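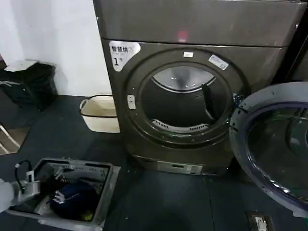 Flalthorpe Sentencing Records

README for the second release

Contents

This release holds 3172 sentencing records from the criminal court at Flalthorpe. Each record covers one defendant and one sentencing hearing. A defendant sentenced twice appears twice, with the same person code. The records were typed from court minutes and judgment sheets by Tincuța Matei and Costel Toma, and checked by Delia Munteanu.

Of the 3172 records, 2707 come from guilty pleas. The rest follow a trial, either before a jury or before a judge sitting alone.

Files

records.csv - one row per hearing, UTF-8, comma separated
counts.csv - one row per count of conviction, joined on record_id
codes.csv - offense codes and their plain-language labels
changes.txt - corrections made after the first release

Main fields in records.csv

record_id: text, unique
person_code: text, stable across hearings
plea: G (guilty), N (not guilty), C (no contest)
tried_by: J (jury), B (bench), blank if no trial
jury_rec: total months recommended by the jury, blank if none was made
imposed: total months imposed by the judge
suspended: months suspended, always less than or equal to imposed
life: 1 if any count carries a life term, otherwise 0
order: S (all terms in sequence), P (all terms at the same time), M (mixed)

Life terms are not turned into months. When life is 1, imposed holds only the fixed terms on the other counts, and may be zero. Do not average imposed without filtering on life first.

Fines are in counts.csv, in whole dollars. Restitution is left out. It was often set at a later hearing and the sheets we had do not show the final sum.

How the records were coded

Two people coded every jury case separately. Plea cases were coded once, and a sample was recoded by Tamara Bratu. Where the two versions of a jury case differed, Delia Munteanu read the judgment sheet and made the final call. There were 38 such cases, most of them over the order field. Minutes often say "to run with" without naming the count, and the coders read this in different ways. The rule now used is that an unnamed count means the one listed just before.

The offense codes are our own and are grouped under the Prekia scheme, version 4. The earlier Estier scheme put threats and stalking under one code. Anyone joining this release to older work should use the map at the end of codes.csv, and expect some one-to-many matches. 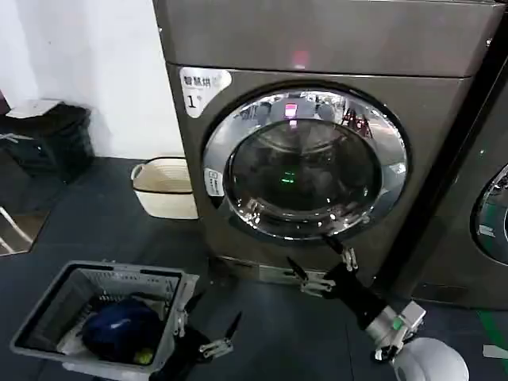 Does the imposed field show the jury's figure or the judge's?

The judge's. The jury's figure is kept in jury_rec, and the two can differ. If the judge adopted the recommendation in full, both fields hold the same number.

Known gaps

Sealed cases are missing and we have no count of them. Juvenile cases were never requested. Sentences changed on appeal keep their original values; the appeal flag was dropped from this release because it was filled in for only part of the period.

Names, street addresses and birth dates were removed. Age is given in bands. Records with a rare offense code could still be matched to news reports, so the license bars any attempt to identify defendants, victims or jurors.

Use and contact

Free for research and reporting. Cite as Flalthorpe Sentencing Records, Tudose archive, second release. Send corrections to Zamfira Matei at the archive, with the record_id and the field name - corrections without a record_id can't be traced. The next set of fixes goes out in May.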